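The school nurse in Londell kept a notebook for the headaches. When she started it in April, she thought it would be one page. By the end of the month she had filled the notebook and bought another one.

The children came after lunch, mostly. They sat on the bed with the paper sheet and said that their eyes were tired. She asked each of them when they had gone to sleep, and they looked at the floor. One girl told her that she had 3,681 messages she did not read yet, and that it was rude to sleep before answering. She was nine years old.

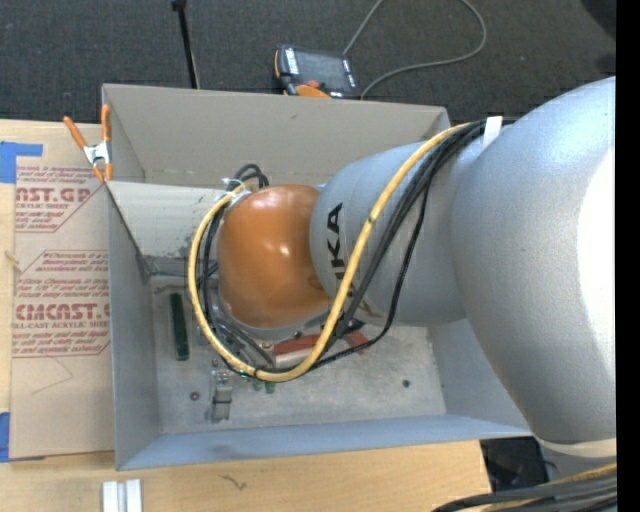

The nurse gave her water and turned off the big lamp. In her own childhood, in Rakena, the only telephone stood in the bakery, and you had to ask for it politely. She did not say this to the girl. Children do not like to hear about bakeries.

"And if you answer tomorrow?" she asked.

"Then they will be 246 more," the girl said – very seriously, like a small accountant.

They were quiet for some time. Outside, the bus to Grarano was waiting with its engine on. The girl lay down on her side and put her shoes carefully over the edge, so the paper would stay clean. The nurse wrote the hour in the notebook, then closed the door to the corridor and let her sleep until the bell.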